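Home | News | Drinks | Packaging | Trade | Contact

Print this page | E-mail this article

Szalai to move bottled cider range to lighter glass

Cider maker Szalai will move its 500ml bottled range to a lighter bottle from July, starting with the medium dry and followed by the two single-variety ciders later in the summer. The change was set out in a note to wholesalers and covers all bottles filled at the Drandholm site. Cans and bag-in-box are not affected.

The new bottle is made by Ollamora, which has supplied Szalai with closures for several years but not, until now, with glass. It keeps the existing neck finish, so the same crown caps and capping heads will be used. The shoulder is slightly lower and the base has a deeper push-up. Label height is unchanged.

Viktória Dobos, who runs packaging at Szalai, said most of the work had gone into the filling line.

"Cider at our carbonation level puts a fair load on the glass, and a thinner wall leaves less margin if the bottles knock together on the conveyor," she said. "We slowed the infeed, changed the guide rails and moved the rinser. After that the breakage figures came down to where we wanted them."

The line trial covered 1,217 bottles drawn from three production runs. Of these, 9 were rejected, all for chips at the heel. No bottle failed on internal pressure. A second trial, using pasteurised product, was carried out with a revised tunnel temperature profile and gave no further rejects.

Szalai said 182 trade customers currently take the bottled range. Orders placed before the changeover will be filled from existing stock, and mixed pallets may be sent out while the old bottle is run down. Product codes for single bottles stay the same. Case codes will change, and wholesalers are asked to update their systems before the first delivery.

The minimum order for own-label customers remains at 1,000 bottles per filling. Own-label users may stay with the heavier bottle until their present contracts end.
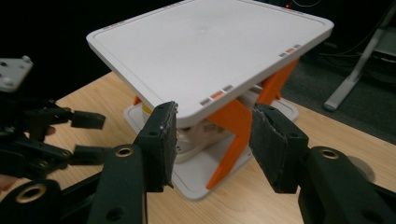
Rival producer Fallska moved to lighter glass for its perry last year but has kept a standard bottle for stronger ciders. Its technical manager, Éabha Tierney, said the company had no plans to extend the change.

"The perry is lower in carbonation and goes through a slower line," she said. "For the stronger products we would need a new set of pressure tests, and the capper would have to be reset between runs. It is a day's work each time."

Szalai has not given a figure for the expected saving in glass. Dobos said the list price of the bottled range would be held through the changeover and reviewed after the apple harvest in the usual way. Returned-bottle schemes run by individual pubs should treat the two bottles as separate items, as they do not sit at the same height in a crate.

Sample cases of the medium dry in the new bottle can be requested through area sales staff.

Last updated: 10.40am

Print this page | E-mail this article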